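Setting Up Zone Bits and Timers on a Rorine Drip Controller

Updated Wednesday, June 23, 2021

These steps cover a four-zone Rorine controller feeding low-pressure drip line from an outdoor faucet. They assume the controller is already mounted and has power. If you are working with the older two-zone unit, the menus are in a different order but the settings have the same names.

What you need

A backflow preventer, a mesh filter, a 25 psi pressure regulator, half-inch supply tubing, quarter-inch emitter tubing, emitters, end caps, a hole punch and thread tape. A pressure gauge with a hose thread is useful and costs little. You also need a bucket or measuring jug for the flow test.

Step 1. Measure the flow

Open the faucet all the way and time how long it takes to fill a container of known size. Divide the volume in gallons by the time in seconds, then multiply by 3,600 to get gallons per hour. Do this at the time of day you plan to water. Supply pressure in many neighborhoods drops in the early morning when everyone else's sprinklers are on.

Plan to use no more than three quarters of the measured flow in any one zone. Half-inch tubing is a second limit. Keep each zone under 200 gallons per hour and each run of tubing under 200 feet, even if the faucet can supply more.

Step 2. Assemble the faucet end

The order matters. From the faucet outward, it is: backflow preventer, filter, pressure regulator, valve manifold, tubing adapter. Some manifolds are rated for full house pressure and some are not, so check the label before putting one upstream of the regulator. Wrap thread tape on pipe threads only. Hose threads seal with a washer, and tape on them tends to cause a slow leak.

Hand-tighten everything, then add a quarter turn with pliers on the pipe-thread joints. Plastic fittings crack easily past that point.

Step 3. Lay out the zones

Group plants by how much water they use, and by sun exposure if you have zones to spare. Vegetables and containers should not share a zone with established shrubs. A typical split for a small yard is:

Zone 1 – raised beds
Zone 2 – containers
Zone 3 – shrubs and perennials
Zone 4 – spare, or a fruit tree ring

Leave the tubing in the sun for an hour before unrolling it. Pin it every three feet on level ground and every two feet on a slope. Punch the emitter holes with the tubing flat and the tool held square to it. A hole made at an angle leaks around the barb, and the only fix is a goof plug and a new hole next to it.

Add up the emitters as you go. A zone with 40 one-gallon emitters draws 40 gallons per hour.

Step 4. Flush before capping

Leave the far ends of the supply tubing open. Run each zone by hand until the water comes out clear, then shut it off and fit the end caps. Skipping the flush is the most common cause of clogged emitters in the first month.

Step 5. Set the clock and the start times

Hold SET until the hour flashes. Use the plus and minus keys, and press SET again to move to minutes. The controller uses a 24-hour clock and does not adjust for daylight saving time.

Press PROG for Program A. Each program has up to three start times. The one thing to remember is that a start time applies to the whole program and not to a zone. If Program A starts at 5:00 and covers Zones 1 and 2, Zone 1 runs first and Zone 2 starts when Zone 1 is finished. Entering a second start time for Zone 2 will make both zones run twice.

Step 6. Set the run times

Run time depends on emitter rate and soil. For one-gallon emitters in loam, begin with these and adjust after a week:

Raised beds – 30 minutes, every other day
Containers – 10 minutes, twice a day in hot weather
Shrubs – 60 minutes, twice a week

Sandy soil needs shorter and more frequent runs. Clay needs longer gaps.

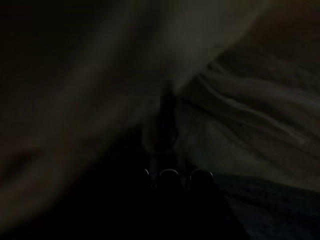
Check the result with a trowel an hour after the cycle ends. The soil should be damp six inches down in a vegetable bed and about twice that near a shrub. If only the top two inches are damp, lengthen the run and leave the frequency alone. If water is pooling, split the run into two shorter ones with a 45-minute gap, using a second start time.

Step 7. Set the seasonal adjustment

The ADJ key scales every run time by a percentage. Leave it at 100 while you are working out the base times in June, then raise or lower it as the weather changes. The display shows the base time even when an adjustment is active, and the small percent sign in the corner is the only indication. Setting ADJ to 0 turns off watering but keeps the programs.

Troubleshooting

Zone does not open: Run it manually. If it still does not open, swap its two wires with those of a working zone. If the problem moves to the other valve, the fault is in the controller output or the wire. If it stays put, replace the solenoid.

Zone does not close: Shut off the faucet, open the valve body and rinse the diaphragm. Grit on the seat is the usual cause. Check that the bleed screw is closed.

Weak flow at the end of a line: Clean the filter first, then look for a kink or a popped emitter.

Programs lost after a power cut: Replace the backup battery. It holds the settings but will not run the valves.

Maintenance

Rinse the filter screen monthly during the season. Open the end caps and flush each line in spring and again in midsummer. Before the first hard freeze, shut off the faucet, remove the filter and regulator and store them indoors, then open all the end caps so the tubing can drain. Turn the controller to OFF and take out the battery.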